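Section 7: Setting Up Your First Review

The yearly review is the part of the Meredith workbook most people put off. Set aside one evening for it. You will need the workbook, a pen, and the letter you wrote to yourself in January.

1. Turn to page 22 and write your age at the top. Leave the rest of the line blank for now.

2. Read the January letter once, start to finish. Do not mark it up.

3. List the things in it you still want. Put anything you are unsure about on a separate sheet – you will come back to it in step 6.

4. Next to each item, write the last time you spent an hour on it. If you can't remember, write "can't remember."

Note: Users of the older Fadby edition will find this table on the inside back cover.

5. Pick one item. Write down the smallest thing you could do for it before bed tomorrow.

6. Go back to the separate sheet. Cross out whatever you put there to please someone else.

Caution: Do not make large decisions on the same evening. Quitting a job, moving, or ending a relationship should wait until you have done the second review in Section 8.
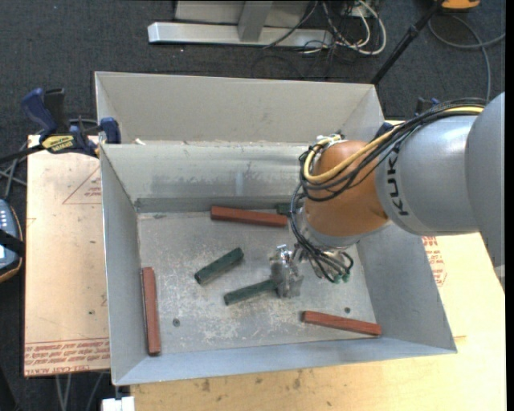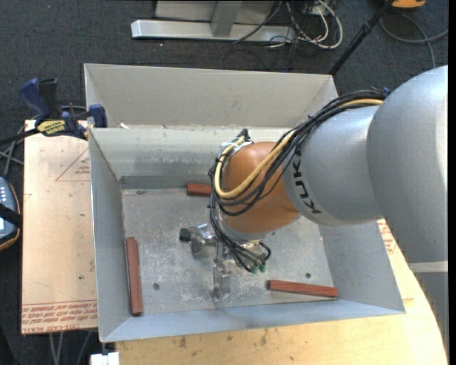

Filed under: Work and Purpose

7. Close the workbook and tell one person which item you picked. Parvaneh Mazandarani, who wrote the first edition, suggests a friend over a spouse. Gwilym Owen, her co-author, disagrees – choose whoever will ask you about it again.

If you get stuck on any step, skip it and pick it up the next evening.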